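18/03/2019

**Cerdale housing service to replace bedding in all short-stay homes**

The Cerdale Housing Service has approved a plan to replace the bedding in its short-stay homes and to change the way blankets, sheets and pillows are washed, stored and handed out. The work will cover more than 4,000 sets of bedding and is due to be finished by November.

The short-stay homes are used by families who have lost their housing through fire, flooding or the sudden end of a lease. Most families remain for several weeks. Under the present rules, each home receives its bedding when it is first furnished, and items are replaced only when a resident or a member of staff reports a problem. A review of the homes found that this had led to wide differences from one building to the next. Some homes had spare sets for every bed, while others had none.

"A family arriving late in the evening should find a clean, made bed and a second set in the closet," said Intan Halim, director of resident services. "We have met that standard in many of our homes. The new plan sets it for all of them."

Under the plan, each bed will be supplied with two full sets of bedding. A set consists of a fitted sheet, a flat sheet, a pillowcase and a blanket. Pillows and mattress covers will be issued separately and replaced on a fixed schedule. Blankets will be retired after 5 years of use, or sooner if the edging has come away or the filling has shifted.

The first deliveries will go to the Platport buildings, where the oldest stock is held. Homes in the Lumenta district will follow during the summer. Residents already living in either area will be told in writing of the delivery date and may ask for a different one. They will not be charged, and they may keep using their own bedding if they prefer.

Washing will be handled under a new contract with Duvex, a laundry firm that already serves several of the service's buildings. Sheets and pillowcases will be collected weekly from homes without a washing machine. Blankets will be collected between stays — or at any time on request. Each item will carry a small sewn label showing the date it entered use, so that staff can set aside older pieces when they come back from the laundry.

The service also plans to end its practice of ordering only plain white and gray bedding. Families with children had asked for more color, and staff reported that patterned blankets were less often mixed up between homes. Printed designs will be offered alongside plain ones, and residents will be able to state a preference when they move in.

Ikhsan Saragih, who manages supplies for the service, said older items in fair condition would not be thrown away. "Animal shelters have asked us for blankets for years, and we have rarely had enough to give," he said. "Anything that is clean and whole will be offered to them first." Items too worn for that purpose will be sent for textile recycling.

A trial of the new storage system, covering 100 beds, will begin before the main deliveries. Its results will be used to decide how many spare sets should be kept at each building — and how many can be held at the central store.

White bedding with a small floral print, alongside bright pink. 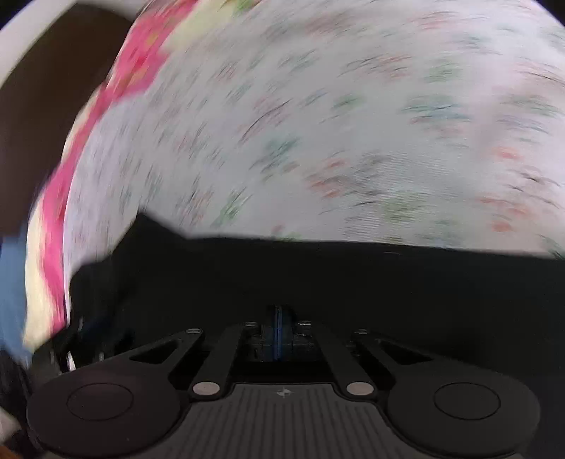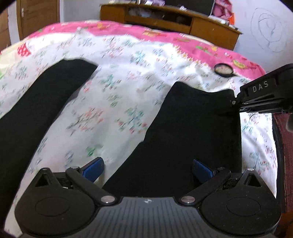

**Will residents have to return the bedding when they leave?**

Sheets, pillowcases and blankets must be left in the home at the end of a stay. Pillows may be taken, as they are not passed on to the next family.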